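家居整理选修课 讲义
第5讲 杂物箱:什么都往里扔的那个箱子

上课前先说两件事。上次的作业还有人没交,就是画自己家厨房抽屉的那张平面图,铅笔画的就行,别再拿电脑软件画了,我看着那些渐变色头疼!另外教室换到二楼靠楼梯那间,桌子比原来的大,大家可以把箱子整个搬来,摊开了做。

好,进正题。前四讲我们讲的都是“有名字的地方”:衣柜、鞋柜、书架、厨房抽屉。有名字的地方好办,衣柜里出现一只炒锅,谁都知道不对。今天要讲的是没名字的地方,我管它叫杂物箱。你家可能是个纸箱,可能是个塑料筐,也可能是玄关柜最下面那一格,反正手里拿着个东西不知道往哪儿放,弯腰一丢,完事。

我自己家的杂物箱在洗衣机旁边,存在了很多年,搬过两次家,每次都是原样封口搬走、原样打开(对,教整理课的人就是这样过日子的)。有一年冬天我要找一支打气筒的气嘴,把箱子倒过来,滚出来三卷透明胶、一只儿童水壶的盖子、一把还带着吊牌的小刷子,还有半包花籽。气嘴没找着,后来在大衣口袋里。那天我坐在地上把东西一样样排开,才开始琢磨这堂课该怎么讲。

一、杂物箱是怎么长出来的

大家在课上讲过的情况,我归了归,差不多是这几种来路。

第一种,路过的东西。本来要拿到别的房间去,走到一半电话响了,就近一放。这类东西最好认,它们都有家,只是没走到。

第二种,没有家的东西。比如别人送的开瓶器,家里已经有一个了,新的也舍不得扔,就在箱子里住下了。

第三种,等着办事的东西。要退的、要修的、要还人的。Marion Morrison 上学期在课上讲她箱子底下压着一件要还给邻居的模具,邻居都搬走了,她还记着这事儿。我听完回家也翻了翻,翻出来一本别人的菜谱,脸红了好一会儿。

第四种,零件。盖子、垫圈、说明书、多出来的一颗螺丝。家具装好以后多出来的那颗螺丝最折磨人,扔了怕柜子塌,留着又不知道是哪个柜子的。

分清来路有什么用呢?来路不同,处理的办法就不同。路过的送回去,没家的给它安个家或者送人,等着办事的要写条子,零件跟着主人走。很多人一上来就问“留还是扔”,问得太早了,一只碗躺在箱子里,它多半既不用扔也不用讨论,放回碗柜就行。

二、先看,别动手

每次实操课,大家最忍不住的就是马上往外掏。我理解,手痒嘛。但请你先站着看一会儿,看什么呢?看上面一层。上面一层是最近丢进去的,它告诉你这个家现在缺哪个位置。如果上面全是瓶子罐子,多半是厨房台面满了;如果上面全是笔和发票,那就是书桌出了问题。箱子只是替别的地方受累。

再看大件和小件的关系。高的、长的东西在箱子里通常是躺着的,躺下来就要占地方,还会压住小的。小东西一旦被压住,在你心里就等于没有了,然后你会再买一个。我家里有三把卷尺,就是这么来的。

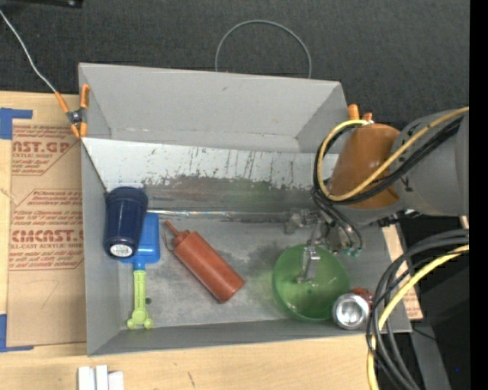
混装的箱子里,形状比用途更早给你添麻烦。圆的会滚,长的会横,浅的会盛住别的零碎,软的会缠,所以我们分类之前先按形状过一遍眼。拿这只放在浅色木桌上的灰箱子练练:红褐色的挤压瓶斜躺着,尖嘴朝左上,嘴那儿还连着一根弯弯的细带子,带子这种东西最爱勾住旁边的小件,拿的时候握瓶身,别拎带子。左边靠着箱壁的深蓝色圆筒,一头宽一头略窄,压住了一件双色的、玩具模样的工具,你要是只数“看得见的”,这件就容易漏。右下方那只绿色半透明的碗又圆又浅,旁边的罐头歪着,露出银色的圆底面或者圆顶面,究竟是哪一头我不替大家下结论。课堂练习就问一句:按刚才讲的四种来路,你会先把哪一件请出去?为什么?

顺便讲一下我自己的答案,大家可以不同意。我会先请走碗。它浅口敞着,留在箱子里迟早变成一个小杂物箱,纽扣、回形针、不知道哪儿来的橡皮筋,全往里跳。把碗拿走,后面的活儿就顺了。上学期 Vasilis Vukadinović 坚持要先拿圆筒,说被压住的东西最可怜,得先救,我们为这个争到下课。他的道理我后来也接受了一半:要是你正在找东西,先挪压着别人的;要是你在整理,先挪敞口的。

三、动手:一张旧床单,四个角

工具很简单,旧床单一张,铺在桌上或地上。为什么要床单?因为收的时候四个角一提就走,中途来客人也不怕(笑)。床单的四个角对应四种去处:

左上角:今天就能送回原位的。
右上角:没有位置、但确实在用的。
左下角:要办事的。
右下角:零件和认不出来的。

中间空着,别堆。中间一堆,你就又做出一个杂物箱来了,只不过这次没有箱壁。

拿东西有个节奏,我让大家定时20分钟。时间到了,没分完的装回去,下次接着来。有同学嫌短,可我见过太多从午饭后收到半夜、最后一股脑全塞回去的,连我自己都干过。拿一件,说出名字,放到一个角上。一定要说出来!嘴里说“瓶子”和说“装洗洁精的那个瓶子”,差得很远。说不出名字的,不用想,右下角。

左上角分完以后马上送,送的时候带上两件,别只拿一件来回跑。右上角的东西要找新位置,标准还是第2讲那句老话:在哪儿用,住哪儿。左下角每件配一张纸条,写清楚要干什么、找谁,纸条用皮筋绑在东西上,别贴冰箱,贴冰箱等于忘掉。

右下角麻烦些。零件先试着找主人,找着了就用胶带粘在主人身上,比如备用螺丝粘在椅子底板上,这招我用了好多年,特别好使。认不出来的装一个小袋子,袋子上写当天的日期,放回箱底。家里别人看见了可能会认出来,我有一回就是这样,一个我以为是玩具零件的小钩子,被我妈一眼认出是窗帘上的。

四、瓶瓶罐罐单独讲几句

因为每个班都有人问。

挤压瓶的麻烦在嘴。里面还有没有东西、是什么东西,光看外壳常常看不出来,没有标签的一律先当作有内容处理,竖着放,嘴朝上,底下垫张纸巾。别闻,别尝!上次真有人要尝。自己分装的瓶子请当场贴标签,写内容和日期,字写大一点。

罐头先分吃的和不吃的。吃的看日期,看有没有鼓起来,罐身瘪了一大块的,接缝处变形的,就别留了,心疼也别留。能留的竖着放,同一种排成一列,新的放后面。躺着的罐头每次开抽屉都要滚一下,那个咕噜声我在梦里都听得见。

圆筒最会骗人。外面看着整整齐齐,里面可能是空的,也可能塞了一卷什么。摇一摇,打开看,看完再决定去处。标签小、字又看不清的,自己补一张大的,贴在你平时看得见的那一面。筒子朝上放就贴盖子,横着放就贴侧面。

碗和盘子,家里吃饭用的全部回碗柜。另外想留一只当小托盘装钥匙的,可以,那它就正式改行了,不要又装钥匙又盛花生。

五、箱子要不要留

留。我跟好多讲收纳的老师想法不一样,他们一讲到杂物箱就要消灭它,我试过,没有箱子的那两个月,东西全上了餐桌,吃饭得先清出一块地方。所以留着,但要立规矩。

箱子要敞口,不带盖。带盖的箱子是仓库,盖上就不想看了。
箱壁别太高,伸手能摸到底的就够了。
放在每天路过的地方,别藏柜子里。
颜色素一点,灰的米白的都好,里面有什么一眼分得清。
满到与箱口齐平就收,别等冒尖。

买什么牌子的问题,我照旧不推荐。有同学用的是 Grenier 的,有同学用的是 Castura 的,也有拿装水果的筐洗洗就用的,都没见谁因为筐不好收不下去。

六、常见问题

家里人老往里扔怎么办?先别说人家。把他最近丢进去的几样看一遍,问问自己那样东西的家是不是太远、太高、太难开。我家的剪刀总在杂物箱里,后来发现原来的抽屉要弯腰还要抬一下才能拉开,换到上面一层,第二天就不乱跑了。

孩子的玩具要不要另放?要。另给一个矮箱子,大人的东西不进去,孩子的东西也不混过来。混在一起最怕的是小零件,还有尖头的、能拧开的。一件东西看着像玩具,先确认它到底是不是,再放进孩子的箱子。

舍不得的东西呢?放到第8讲,那一讲专门讲舍不得,请自备纸巾。

七、作业

1. 把家里的杂物箱端出来,先别动,站着看,写下最上面那一层有什么,猜猜是家里哪个位置出了问题。
2. 用床单分一次,定时,时间到就停。每个角挑一件写进作业,写全名。
3. 找出一件被压住的东西,写写你上次想起它是什么时候。
4. 选做:跟家里另一个人交换着猜,他丢的东西你来说来路,你丢的他来说。容易吵架,量力而行。

作业写在16开的纸上,下次上课交。下一讲讲药箱,请把家里药箱的照片带来,药本身不用带,尤其是糖浆,去年有一瓶漏在我的讲义夹里,那个夹子到现在还粘着。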